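Laborbuch Greiftechnik, Arbeitsplatz Simulation
Eintrag vom 25. November 2023
Bearbeitung: Elsie Trevaskis, Arnar Lykkegaard
Verteiler: G. Bisgaard, F. Steinarsdóttir

Gegenstand: Vergleich der Greifermodelle Ronside und Hanach an dünnwandigen, gefalteten Objekten. Die Versuche erfolgten ausschließlich in der Simulation; Messungen an der Anlage sind hierin nicht enthalten.

Durchführung: Je Modell wurden 57 Griffe auf die gefaltete Zeitung gerechnet, Anfahrt von der Tischkante aus, Steuerung über Porkia. Die Reibwerte wurden aus der Reihe vom Juli unverändert übernommen. Der Zeitschritt des Kontaktlösers wurde nach Rücksprache mit Herrn Bisgaard halbiert.

Ergebnis: Ronside hielt das Objekt in 31 Fällen bis zum Ende der Hubbewegung. Bei Hanach liegt die Auswertung erst teilweise vor, die Protokolle ab Lauf 40 sind erneut einzulesen. Auffällig ist bei beiden Modellen die Durchdringung von Fingerspitze und Papierkante bei flacher Anfahrt. Herr Lykkegaard vermutet die Ursache im vereinfachten Kollisionskörper der Zeitung, der die Wölbung an der Oberkante nicht abbildet.

Kamera: Die Ansicht von oben bleibt vorerst Standard. Der Greiferkörper nimmt darin einen großen Teil der unteren Bildhälfte ein. Eine zweite, seitliche Ansicht ist bei Frau Steinarsdóttir beantragt.

Offen: Kollisionskörper feiner vernetzen; Griffe mit dem Modell Xia nachholen; Szenendatei unter neuer Kennung ablegen.

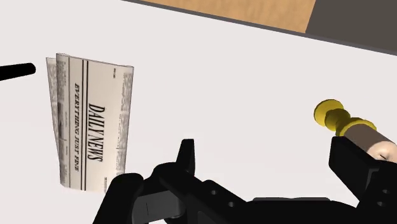
Band 4, Blatt 423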